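4.2 What an untidy shelf looks like

I should say up front that I came to this study thinking I knew what a messy shelf was. I'd worked in a corner store for five years before I went back to school, and I could have told you in a second which bays needed straightening. Putting that into a coding sheet was much harder! My co-author, Živko Hodžić, and I went through 64 bays together and argued over a good share of them, mostly the snacks.

Drinks were easy. Bottles stand up by themselves, they line up in rows, and when a shopper takes one you get a gap and not much else. Chips are another story. A bag has no flat bottom worth the name, so it slumps, and once one bag slumps its neighbor usually follows. We ended up with three codes for this — leaning, lying, and over the lip — and a single bay can earn all of them. Figure 5 is the one I keep going back to when people ask me why we didn't just score each bay "neat" or "messy" and go home. 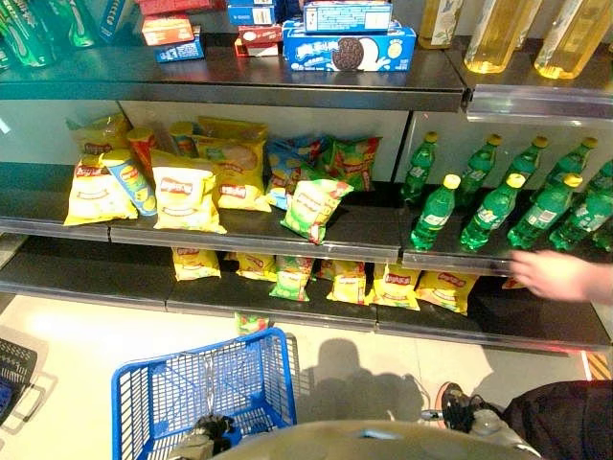

Figure 5. Mixed snack and drink shelving. The Lay's bags and canisters on the left are coded leaning, lying, and over the lip (see the green bag at the front); the Sprite bottles on the right are coded upright, in rows.

4.3 Scoring by section

So we score sections, and a bay gets as many scores as it has sections. In a bay like the one in Figure 5 the chips and the Sprite share a tier, and one number for the whole thing would hide what a clerk would spot right away (I certainly would have). Stacked cartons get their own code too, because a box sitting on top of other boxes may be perfectly stable and still be in the wrong place.

Živko wanted a separate code for canisters, and I held out against it for a long time. He won. Canisters can stand or lean, and we had 14 disagreements that went away once we stopped treating them as stiff bags. The final sheet fits on one page, and we used it for all 3400 sections reported in the next part of the paper.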